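Vastdale's old feed loft opens its upstairs reading spot

Jan 1, 2020

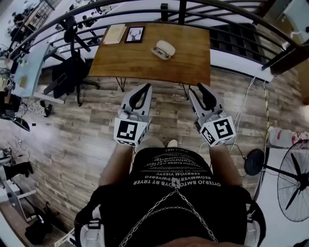

The upstairs of the old feed loft on the Vastdale road is open to the public as of this morning, and I got to poke around up there before the doors were unlocked (one of the few perks of writing for a paper this small!). It's a reading spot now, run by the same people who have had the Lill coffee counter on the ground floor for years, and it's a lot nicer than I expected from a place that smelled like chicken feed for most of my childhood. The first thing I went for was the little table near the railing, a rectangular one with a honey-brown top and those skinny black hairpin legs, and I want one just like it for my own hallway. It had a beige notebook on it, an open white glasses case with a pair of thin-framed glasses inside, and a small black-framed picture of a deer head in silhouette. I'm a sucker for a deer, so that was me sold before I'd even sat down.

Vaida Paju runs the counter and has been pushing for the upstairs since last March. She told me the loft was stacked to the rafters with broken chairs and seed sacks when she first got the key, and it took her and Saulius Kairys most of the summer just to clear it out. They paid a hauler for the first load and then did the rest in his pickup, a bit at a time, after closing.

The floor was the big expense. It's wood, with planks in gray and brown and a whitewashed sort of color all mixed together, and I spent longer than I should admit looking down at it. Saulius says the new floor came to $3,000 with the delivery, and he laid every board himself with his brother-in-law holding the other end. "I would do it again," he told me, "but not this year."

The railing is black metal with horizontal bars, and it curves around the drop, so you can't walk off the side with your nose in a book. I'm not great with heights and I felt fine next to it. Vaida wanted something you could see through so people upstairs wouldn't feel shut away from the counter, and I think she got that right. You can hear the grinder going and people saying hello to each other, but it's far enough off that I read a whole chapter without losing my place.

The books are still coming in. Juraj Paulík, who a lot of you will remember from the hardware store, has given 890 paperbacks out of his garage, and if you like westerns and sea stories you are going to be very happy up there. There's less for kids so far. Vaida would love picture books in decent shape, and you can leave them at the counter any time it's open. Please don't bring encyclopedias. She asked me to put that in twice, so: please don't bring encyclopedias.

How it works is pretty simple. You buy something downstairs or you drop $2 in the jar by the steps, and you can stay until closing. You can bring your cup up but not soup, and there's no signing out of books, you just take one and bring it back when you're done with it (or bring a different one, I'm told they aren't going to be strict). Phones are fine if you're quiet. Calls go outside.

Groups can have the upstairs for an evening if they ask ahead. The knitters have already grabbed their usual night, and Åsmund Granström is hoping to get a chess evening going if enough people put their names down. He's been playing by mail with a cousin for years and would really like an opponent who answers the same day. Evening bookings run 90 minutes, and whoever books is expected to put the furniture back where they found it.

I did ask about the steps, which are steep, and there's no getting around it, they're going to be a problem for some folks. Vaida knows. She's keeping a shelf of books down by the counter for anybody who can't or doesn't want to climb, and she'll run up and fetch a title if you tell her what you're after. A second handrail is on order and should be in by March.

I also asked where the furniture came from, since everybody is going to ask me. Some was bought and some was given, and Vaida has promised to write down the details for people, so go bug her and leave me out of it. I've already been told that the deer stays put. I asked.

The Lill counter opens at its regular hours and the loft keeps the same ones. Park around back by the old scale if the front is full, and watch the ice by the side door, which gets no sun at all this time of year. If you've got books to give and no way of getting them there, leave a note at the counter with your number and Saulius will come by with the truck.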